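Desktop-Computer (Zerlegung)

Die Zerlegung eines Desktop-Computers ist das schrittweise Ausbauen seiner Baugruppen, meist zur Reparatur, zur Aufrüstung oder zur Gewinnung wiederverwendbarer Teile. Gearbeitet wird in der Regel am liegenden Gehäuse mit abgenommener Seitenwand. Die Hauptplatine liegt dann waagerecht und ist von oben zugänglich, ebenso Netzteil und Laufwerkskäfig.

Der Prozessorsockel wird durch einen metallenen Halterahmen verschlossen. Bei leerem Sockel und aufgeklapptem Rahmen liegt das Kontaktfeld frei; es soll in diesem Zustand nicht berührt werden. Benachbart sind die Steckplätze für den Arbeitsspeicher.
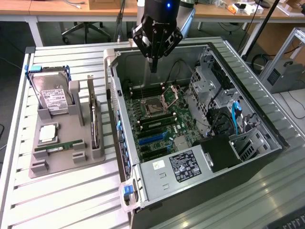 Erweiterungskarten

Erweiterungskarten sitzen senkrecht in den PCIe- oder älteren PCI-Steckplätzen. Bei vielen Bürorechnern werden die Slotbleche an der Rückwand von Kunststoffclips gehalten, oft farbig abgesetzt — ein Schraubendreher ist dann nicht nötig. Die Karte wird an beiden Enden gefasst und gerade nach oben gezogen.

Laufwerke und Speicher

Festplatten im Format 3,5 Zoll stecken häufig in einem Einschubrahmen, der sich ohne Werkzeug aus dem Käfig ziehen lässt. Zuvor sind Strom- und SATA-Kabel zu lösen. Speichermodule werden durch Öffnen der Verriegelung freigegeben und nur an den Kanten angefasst.

Ablage der Teile

Ausgebaute Teile werden getrennt abgelegt, damit Kontakte und Bauelemente nicht aneinander reiben. Üblich sind antistatische Schalen oder Halterungen mit eigenen Plätzen für Prozessor, Speicher und Laufwerk. Die Werkstatt Tedska in Drutholm verwendet für ihre Lehrgänge einen Ablaufplan von Gunhild Nørgaard, nach dem jedes Teil bis zum Wiedereinbau seinen festen Platz behält.
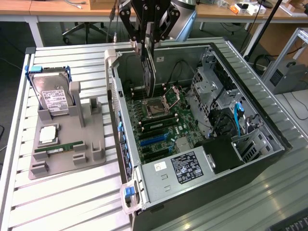
Geöffnetes Gehäuse, links daneben Festplatte im blauen Rahmen, Prozessor und Speichermodul

Siehe auch: Hauptplatine, Netzteil, Prozessorsockel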